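Rokside Long-Handle Broom and Dustpan Set
Section 2: Sweeping a Plank Floor

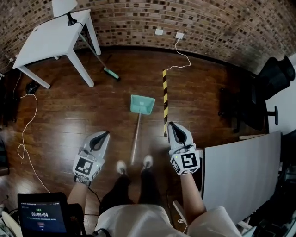

Plank floors are a real pleasure to sweep once you get the rhythm of them, and a room with a table, a lamp and a cord or two is the perfect place to learn. The steps in this section take you through one full room. Read Section 1 first if the handles are not fitted yet.

Before you start

1. Pick up anything loose on the floor: shoes, bags, toys, pet bowls. Small dark things under a table are easy to miss, so crouch down and look.

2. Deal with the cords. Switch off any lamp you plan to unplug, then pull the plug by its body. Coil the cord and set it on the table. If a cord has to stay plugged in, move it up against the wall and sweep along it.

3. Close the windows and turn off any fans. A light breeze can undo a whole corner!

CAUTION: Never drag the broom across a cord. The bristles can catch it and bring a lamp down off the table.

Sweeping the room

4. Begin at the wall farthest from the door. Hold the broom with one hand near the top of the handle and the other at chest height, and keep your back straight. The long handle is there so you don't have to stoop - let it do the work.

5. Sweep in the direction of the planks wherever you can. Going across them pushes grit down into the joints. Short, overlapping strokes are best, with the bristles staying on the floor the whole time.

6. Work along the foot of the wall. Brick holds a surprising amount of dust, especially in the joints, so run the corner of the broom head along the bottom row before you sweep the floor in front of it. On a curved wall, take one small step for every stroke and turn with the wall as you go.

7. Reach under the table from the front, then from each end. Turn the head sideways to get behind the legs. This is the most satisfying part of the job, and you will probably be amazed at what comes out.

8. Bring everything together in one pile in the middle of the room, well away from the furniture.

NOTE: If there is tape on the floor, sweep along its length. Sweeping against the edge lifts it over time.

Using the dustpan

9. Set the pan flat on the floor with its front lip facing the pile. Hold the pan handle in one hand and the broom, lower down, in the other.

10. Sweep the pile in with light strokes. Move the pan back a little and sweep again until the thin line of dust at the lip is gone.

11. Keep the pan level as you carry it to the trash.

CAUTION: Do not leave the pan or the broom lying where people walk. Long handles roll underfoot.

After sweeping

12. Tap the broom head gently over the trash can and pull out any hair by hand.

13. Rinse the pan in warm water and dry it before you put it away.

14. Hang the broom with the bristles off the floor. They will keep their shape far longer that way.

For replacement head no. 797, see Section 4.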